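Gripper force fault when pulling stems from holder – Vitero cell, intermittent

Posted in: Troubleshooting / End effectors

furdale_cell2
3 March 2021
We run artificial roses through a pick and place cell at the Furdale site. Stem goes into the holder, wrist camera finds it, gripper closes, arm lifts straight up. 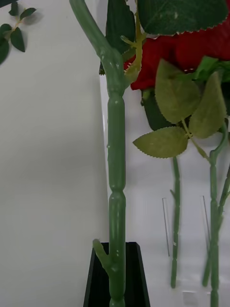

Since the last controller update we get a force limit stop on the lift. Log shows 20 stops in 1399 cycles. Arm halts mid-lift with the jaws closed and has to be jogged out by hand. Force threshold is 20 N, unchanged. Vitero support told us to raise it. I would like a second opinion before I do.

kd_motion
Don't raise it. If the limit trips on a plastic flower, something is catching. Does it stop at the same height each time?

furdale_cell2
Mostly in the first part of the lift. A few higher up.

plc_graybeard
Side stub. Low on the stem, sticks out at an angle, overlaps the rim of the holder. Any rotation in the wrist during the lift and it hooks. We had the same thing with molded stems on the Tanguy line and ended up trimming them before loading.

kd_motion
Explains the low stops. Doesn't explain the higher ones. My money is on the grasp point. Those stems have ridges, and if the jaws close half on a ridge you get slip, then a jerk.

plc_graybeard
Slip gives you a drop in force, then a spike. A hook is a steady ramp. Post the trace and we can quit guessing.

furdale_cell2
Trace from cycle 887: ramp, no dip. Two of the higher stops do show a dip first.

kd_motion
So two faults.

premano_user
Check whether the update reset your payload value. Ours went back to default on the Premano arm and every lift read heavy. I'd still raise the limit a little once that is fixed.

plc_graybeard
Disagree on raising it. People reach into that cell to clear stems. The limit was set in the risk assessment and it stays there until somebody redoes the assessment.

furdale_cell2
Payload was at default. Corrected. Limit left alone. Trimming stubs on the next batch, will post counts in May.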